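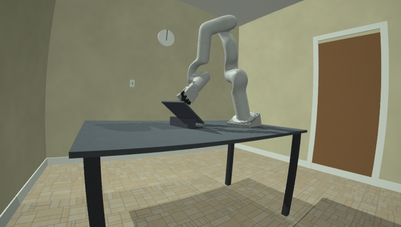 Chathurika Pathirana wrote in to ask whether the panel has to come back to the same tilt every time you reset the cell, and she'd like a straight answer. Yes, it does - the arm's approach is worked out from that angle.

My routine for the Halano cell, in the simulator:

1. Pause the run and load the start pose.
2. Check that the stand is still to the left of the arm's base. If it has crept, type the saved position back in - don't drag it by eye, I've lost whole afternoons that way.
3. Set the panel tilt, then lock it.
4. Jog the wrist down slowly until the fingertips meet the raised edge.
5. Save the pose under a new name.

Note: I redo all this every 96 runs. You can stretch it, but my contact readings got pretty strange by run 1,162.

Caution: never jog at full speed with the panel locked. The fingers can end up inside the slab, and then the solver throws everything across the room!

If step 4 keeps missing, go back to step 2.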